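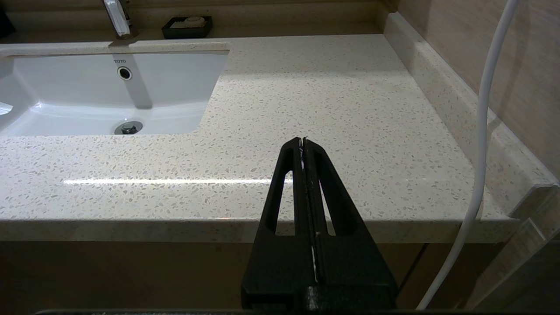 霧笛の鳴らない岬に泊まる　シリマ島、旧信号所の宿と資料室を訪ねて

シリマ島の北の岬に、かつて霧笛を鳴らしていた信号所がある。海が霧に閉ざされると、圧縮した空気を笛に送り、沖を行く船に岬の位置を音で知らせた。船の側の機器が整うにつれて役目は薄れ、信号所は閉鎖された。その後は長いこと窓に板を打ちつけたままになっていたが、2018年6月、宿と資料室を兼ねた施設として開業した。

運営するのは、対岸の町で小さな旅館と食堂を営んできたLurkineという会社である。岬の土地は島の自治体が持ち、建物はLurkineが借りて改修した。島の側から話を持ちかけたのが始まりで、Lurkineはいったん断っている。港から遠く、車が入れず、水が足りないというのが断った理由だった。この三つの事情は今も変わっていない。変わらないまま、どうやって客を泊めているのか。開業して間もない岬を訪ねた。

連絡船Elix

島へ渡る手段は連絡船のElixだけである。対岸の桟橋を朝と昼過ぎに出て、島の港に着くと荷を下ろし、また戻っていく。観光船ではないので、甲板には米袋やプロパンのボンベ、郵便物の入った袋が並ぶ。客はその間に立つか、船室の長椅子に腰を下ろす。

船室には暖房がある。夏でも霧の日は冷えるため、船員は遠慮なくスイッチを入れる。取材の日も入っていた。乗り合わせたのは通院帰りの島の人が大半で、宿の客は大きな荷物ですぐに分かる。島の人はたいてい手提げと長靴である。

波の高い日は欠航する。欠航の判断は出港の直前まで出ないことがあり、前日のうちに知りたいという問い合わせが宿に多く寄せられるという。宿の答えはいつも同じで、朝の桟橋の掲示を見てほしい、というものだ。船会社から宿へ先に知らせが入るわけではない。宿の食材も同じ船で来るので、欠航すれば宿も困る。

航路は岬を遠く左手に見ながら進む。晴れていれば白い建物が見えるが、船員によると、宿の開業以来「どれが信号所か」と聞かれることが増えた。灯台と間違える人が多いらしい。岬には灯台もあるが、信号所より低い位置に立っていて、海側に回り込まないと見えない。

信号所の建物は灯台に付属したものではなく、後から別の場所に建てられた。灯台の脇では崖の張り出しが音をさえぎり、東側の海に届かなかったためである。候補地を決めるまでに、仮の笛を積んだ荷車を岬のあちこちに引いて回り、船で聞こえ方を確かめたという記録が残っている。資料室にはその記録の写しが置いてあり、聞こえた場所に丸、聞こえなかった場所に線が引かれた海図も見ることができる。丸と線は思いのほか入り組んでいる。近ければ聞こえるというものでもないことが、この図でよく分かる。

港から岬まで

港から岬までは歩く。集落の中を抜け、学校の脇から畑の間の道に入り、牧草地の縁を通って岬の台地に出る。荷物は宿の小型の運搬車が運ぶが、人は乗せない。運搬車の通る道は狭く、途中からは歩行者と同じ道になる。追いつかれたら草の側に寄って待つ。

道のうち最後の約700メートルは、信号所の職員が燃料を運ぶために敷いた軌道の跡である。レールはもうない。枕木の一部が土に埋まったまま残り、歩くと足の裏にわずかな段差が伝わる。勾配は緩いが、終わりまで一度も下らないので、最後に息が上がる。当時は燃料を積んだ台車を人と馬で押し上げたという。

改修の際、この軌道跡を舗装する案があった。車が通れるようになれば、食材も寝具も楽に運べる。Lurkineは舗装を望み、島の自治体も一度はその方向で測量を行った。ところが、台地の地面は表土のすぐ下が水を含んだ層になっており、重い車を通すには道の下をかなり掘り直さなければならない。費用の見積もりを見て、話は止まった。

結局、傷みのひどい箇所に砕いた石を入れ、水の流れる溝を切り直しただけで終わっている。溝は石積みで、もとの軌道に沿って切られていたものを掘り出して使った。泥に埋まっていたため誰も存在を知らず、工事を請け負った業者が水の逃げ道を探しているうちに見つけたものだという。新しい管を埋める予定だった区間も、この溝で足りることが分かった。

道の途中に休憩所のようなものはない。風をよけられる場所も限られる。牧草地の角に石垣の残りがあり、島の人はそこで煙草を吸う。宿の案内図にもその石垣は載っているが、名前はついていない。

笛の仕組み

信号所の建物は三つの部分からなる。機関室、笛のある小屋、職員の住んでいた棟である。このうち機関室が現在の資料室、職員の棟が宿になった。笛の小屋は崖に近く、外から見学するだけで中には入れない。

機関室の中央には空気圧縮機が据えられている。製造したのはEmeckという会社で、鋳物の胴に社名が浮き出ている。会社はすでになく、図面も散逸しているため、この機械について調べようとすると、機械そのものを見るほかにない。改修の前に、対岸の造船所を退職した技術者が呼ばれ、分解できるところまで分解して寸法を取った。その図が資料室の壁に貼られている。鉛筆の線に赤で書き込みがあり、読めないところは読めないと書いてある。

仕組みはそれほど複雑ではない。発動機で圧縮機を回し、空気を隣のタンクにためる。タンクから笛までは太い管が地面の下を通っている。笛の手前に弁があり、時計仕掛けの円盤が回って弁を開け閉めする。円盤の縁に刻まれた切り欠きの並びが、そのまま音の並びになる。霧笛は岬ごとに鳴らし方が決まっていて、船はその違いを聞き分けて自分の位置を知った。シリマの場合は、5秒鳴らして休むという動作を繰り返していた。

円盤は真鍮で、縁が片側だけすり減っている。減った分だけ弁の閉まりが遅れ、晩年の笛は決められた長さよりわずかに長く鳴っていたらしい。島の漁師の中には、そのわずかな違いを覚えている人がいる。交換した直後は「よその笛のようだった」と話してくれた人もいた。

圧縮機の起動には手間がかかった。霧が出てから火を入れたのでは間に合わないため、職員は空の様子を見て早めに準備を始める。南からの湿った風が続き、海の色が鈍くなり、対岸の山の下半分が見えなくなると、まず潤滑油を温めた。当直の日誌にはこうした兆しがこまかく書きとめられている。準備をしたのに霧が来なかった日もあり、その日の欄には「来ズ」とだけある。

日誌は資料室でいちばん読まれている展示物である。原本はガラスの下にあり、写しを綴じたものを自由にめくることができる。天気と機械の状態のほかに、買ったもの、届いた手紙、山羊が逃げたことなども書いてある。途中で書き手が代わると字が変わり、書くことも変わる。食べ物のことばかり書く人がいて、その人の在任中は畑の作柄がよく分かる。

鳴らさないという判断

改修の計画が知られると、笛をもう一度鳴らしてほしいという声が島の内外から寄せられた。観光の目玉になるという期待もあった。自治体の当初の計画書にも、夏の間、決まった時刻に霧笛を鳴らす催しが書き込まれている。

これを取りやめたのにはいくつかの事情がある。まず、タンクが圧力に耐えられるかどうか分からなかった。検査を受けるには内部の錆を落とす必要があり、錆を落とせば肉厚が足りなくなるおそれがあった。新しいタンクに取り替えれば鳴らすことはできるが、置く場所は今のタンクのある場所しかない。古いタンクを外に出すには機関室の壁を壊さなければならなかった。

牧草地の牛の問題もあった。笛が鳴っていたころの牛は音に慣れていたが、今の牛は一度も聞いたことがない。牧場主は反対とまでは言わなかったが、試すなら牛を南の牧区に移してからにしてほしいと求めた。移す時期は草の伸び方で決まるため、夏の催しとは合わない。

海の上の問題は、思ったより大きかった。今でも小型の船は音を頼りにすることがある。霧のない日に笛が鳴れば、事情を知らない船が戸惑う。関係する役所に相談したところ、禁じるとは言われなかったものの、鳴らすたびに周知の手続きを取るよう求められた。Lurkineの担当者は「毎日それをやる人手はうちにはない」と話す。

そこで笛は鳴らさず、残っていた録音を資料室で聞かせることになった。録音は閉鎖の前に島の学校の教師が授業のために録ったもので、放送用の機材ではない。風の音が大きく、途中で犬が吠え、子どもがしゃべる。笛そのものは音が割れている。音響の専門業者に頼んで雑音を減らした版も作ったが、島の人に聞いてもらうと評判がよくなかった。笛だけになると、かえって違う音に聞こえるのだという。今は元のままの録音を流している。

再生の装置は機関室の隅にあり、来館者が自分でボタンを押す。音量は控えめで、体に響くような体験を期待してくると拍子抜けするかもしれない。実際の笛は、小屋のそばでは耳を覆わなければ立っていられないほどの音だった。職員の棟の窓ガラスは、海側だけ厚いものが入っている。

職員棟に泊まる

客室は8室ある。もとは家族持ちの職員の住まいと、独身者の部屋に分かれていた棟で、間取りをあまり動かさずに改修したため、部屋の広さも形もまちまちである。いちばん広い部屋は所長の住まいだったところで、居間と寝室が分かれている。いちばん狭い部屋は寝台と机でほぼいっぱいになる。料金は広さで分けず、窓の向きで分けた。海の見える側が高く、台地の見える側が安い。

海側の部屋は人気があるが、風の強い夜はうるさい。厚いガラスを残してはいても、窓枠の木がやせていて、音が入る。窓枠を新しくする案もあったが、壁の石に直接はめ込まれているため、外すと石のほうが欠ける。すき間に詰め物をして済ませた。静かに眠りたい人には台地側を勧めていると宿の人は言う。取材では台地側に泊まった。夜明けに牛の声で目が覚めたほかは、よく眠れた。

壁は白く塗られている。改修前に塗膜を調べると、何度も塗り重ねた層が出てきた。いちばん下は緑で、その上に灰色、さらにその上に白が続く。廊下の一か所だけ、層を階段状に削って見えるようにしてある。どの時期に何色だったかは、会計の帳簿にある塗料の購入記録と突き合わせて推定した。灰色の時期には、船舶用の塗料の余りを使っていたようだ。

家具の多くは対岸の旅館で使っていたものを運び込んだ。新しく作ったのは寝台だけである。部屋の入口が狭く、既製の寝台が入らなかったので、島の大工が部屋の中で組み立てた。運び出すときは解体することになる。

テレビはない。電話は廊下に一台あり、携帯電話は部屋によってつながったりつながらなかったりする。つながる場所を尋ねる客が多く、宿では階段の踊り場を案内している。夕食の後、踊り場に人がたまるのはそのためである。

水のこと

岬には井戸がない。職員がいたころは屋根に降った雨を集め、地下の水槽にためて使っていた。水槽は今も使える状態で残っており、宿でも洗濯や掃除、水洗の水はこれでまかなっている。飲み水と調理の水は集落から細い管で引いた。管は軌道跡の溝に沿って浅く埋めてあり、冬は凍るおそれがある。宿が冬に閉まるのは、船の欠航が多いことに加えて、この管があるためだ。

浴室は共用で、時間を区切って使う。湯船を備えるかどうかは最後まで意見が分かれた。島の人は、泊まり客は湯につかりたがるものだと言い、Lurkineの側は水の量を心配した。結局、小さめの湯船を据え、入れ替えの回数を抑えることで落ち着いた。雨の少ない時期には湯船を休み、シャワーのみとすることもある。その場合は予約の段階で知らせている。

屋根の樋は銅で作り直した。以前の樋は塗装した鉄板で、錆が水槽に流れ込んでいた。樋の口には落ち葉よけの網があるが、台地に木がないので落ち葉はめったに来ない。詰まるのは海鳥の羽である。朝の見回りで羽を取り除くのが、宿の仕事の最初に来る。

海鳥は岬の崖で繁殖する。繁殖の時期には崖に近い小道が閉じられ、笛の小屋も離れたところから眺めることになる。小道が開くのは例年8月からで、霧の多い季節はそのころには終わりに近い。霧と崖の小道の両方を目当てにするなら、日取りは難しい。宿に尋ねても、どちらかを選んでくださいと言われる。

食事

夕食は魚が中心になる。島の漁師が港に揚げたものを、対岸の市場に出す前に分けてもらう。何が来るかは当日まで決まらず、献立表は置いていない。取材の日は白身の魚を蒸したものと、貝の汁、島の芋を潰して焼いたものが出た。味つけは薄めで、卓上に塩と酢がある。

芋は島の主な作物である。皮が赤く、水気が少ない。かつては職員の家族も棟の裏で作っていて、日誌にもたびたび出てくる。その畑の跡を起こし直し、宿で使う分の一部をまかなおうとしているが、今のところうまくいっていない。石垣が崩れて風がまともに当たるようになったためで、石垣を積み直すのが先だと島の農家に言われたそうだ。宿の裏手には、積み直しのために拾い集めた石の山がある。

パンは宿で焼く。船が止まっても粉さえあれば出せるからで、粉と油と豆は多めに蓄えている。欠航が続いたときの献立も別に用意してある。豆の煮込み、干し魚、芋、パンという組み合わせで、試食した社員の間では普段の夕食より評判がよかったという。

朝食は早めに出る。朝の船で帰る客は、港までの歩きを見込んで出なければならない。食堂の壁の時計は、船の時刻に遅れないよう少し進めてあるが、そのことを知った客が差し引いて考えるようになったので、戻そうかという話も出ている。

酒は島の外のものしかない。瓶は重く、運搬車に載せる量が限られるため、種類は少ない。持ち込みは認めていて、空き瓶は持ち帰ることになっている。

働く人たち

宿で働くのは8人で、島の人と対岸から来た人が半々である。対岸から来た人は棟の端の部屋に住み、交代で休みを取って船で帰る。島の人は集落から毎日歩いて通う。

採用のとき、接客の経験よりも、歩くのを苦にしないことを重く見た。客室の係も厨房の係も、手が空けば港まで荷を取りに行く。運搬車は一台しかなく、故障すると背負って運ぶ。開業の直前に実際に故障し、寝具の一部は人が背負って上げた。部品は対岸にもなく、取り寄せに日数がかかった。今は予備の部品をひと通り棚に置いている。

資料室の案内も同じ人たちが受け持つ。決まった解説の文はない。客が何を尋ねるか分からないので、機械の前に立って、聞かれたことに答える形にした。分からないことは帳面に書き、後で調べる。帳面には、圧縮機の音はどのくらいだったのか、山羊は戻ったのか、といった質問が並ぶ。山羊は戻っている。数日後の日誌に、乳の量が書いてある。

島の人の中には、親や祖父が信号所に勤めていたという人が少なくない。そういう人が訪ねてくると、案内する側がかえって教えられる。管の継ぎ目に巻いた布は漁網の古いものだとか、機関室の扉の低いところにあるへこみは冬に蹴って開けた跡だとか、図面にも日誌にもない話が出る。聞いた話は書きとめ、話した人の確認を取ってから展示の札に加えている。札の枚数は開業してからすでに増えた。食い違う話も出てくるので、その場合は両方を載せる。

集落の側から

港の集落では、宿の開業をおおむね好意的に受け止めている。ただ、期待していたほど人が集落に立ち寄らないという声も聞いた。船を降りた客はまっすぐ岬に向かい、帰りも船の時刻に合わせて港に下りてくる。店に入る時間がない。

港の雑貨店では、客のために軽食を置き始めたが、売れるのは朝の船を待つわずかな間だけだという。店主は、宿の朝食をもう少し軽くしてくれればいい、と半ば冗談のように言った。宿の側でも、連泊の客に集落の昼食を勧めるなどの工夫を始めている。集落で昼に食事を出す店は一軒で、魚の揚げ物と麺を出す。開いているかどうかは、軒先に旗が出ているかどうかで分かる。

道の問題もある。牧草地の縁を通る道には木戸があり、通ったら必ず閉めることになっている。閉め忘れがあって、牛が軌道跡に入り込んだ。牧場主は宿に苦情を言い、宿は木戸に札をつけた。札をつけても閉め忘れは起きたので、今は手を離すと自然に閉まるよう、石の重りを綱で下げてある。重い木戸になり、大きな荷物を背負っていると通りにくい。

霧の日に道に迷う人が出ることも心配されていた。台地には目印になる木も建物もなく、濃い霧になると足元しか見えない。もとは職員が使っていた白い石の列が道の片側に並んでいたが、多くが草に埋もれていた。開業前に島の子どもたちが掘り起こし、足りない分を補って塗り直している。霧の中では石から石へと歩く。次の石が見えなければ、そこで待つ。

岬の霧

滞在の二日目、昼前から霧が出た。海のほうから低く寄せてきて、まず灯台の下が消え、笛の小屋が消え、やがて機関室の戸口から職員棟が見えなくなった。気温が下がり、外に出していた洗濯物を宿の人が走って取り込んだ。

資料室にいた客のひとりが録音のボタンを押した。笛が鳴り、犬が吠え、また笛が鳴る。録音が終わると、沖のほうから船の汽笛が小さく聞こえた。午後の便のElixだと宿の人が言った。霧でも波がなければ船は出る。速度を落とし、時々汽笛を鳴らしながら来るので、着くのは遅くなる。

その船で帰る客は、予定より早く宿を出ることになった。宿の人が先頭に立ち、白い石をたどって歩く。木戸のところで全員が通ったことを確かめ、重りのついた戸を閉める。集落に下りると霧は薄くなり、桟橋の先の杭まで見えた。船はまだ来ていなかった。雑貨店の軽食は、この日はよく売れた。

訪ねるには

岬へは港から徒歩のみ。底の厚い靴が望ましい。荷物の運搬は宿泊客に限り、着いた船ごとに港で受け付ける。壊れやすいものは手で持つほうがよい。

資料室は宿泊しなくても見学できるが、朝の船で渡って昼過ぎの便で戻る場合、岬で過ごせる時間は長くない。日誌の写しを読みたい人には一泊を勧める。写しは部屋に持ち出すことができる。貸し出し中のときは食堂で順番を待つ。

宿の予約は対岸にあるLurkineの旅館で受け付けている。欠航で島に渡れなかった場合、宿泊の取り消し料はかからない。島から戻れなくなった場合の延泊は、部屋が空いていれば同じ部屋を使い、ふさがっていれば移ってもらうことになる。常用の薬は余分に持っていくこと。島の診療所には、置いていない薬が多い。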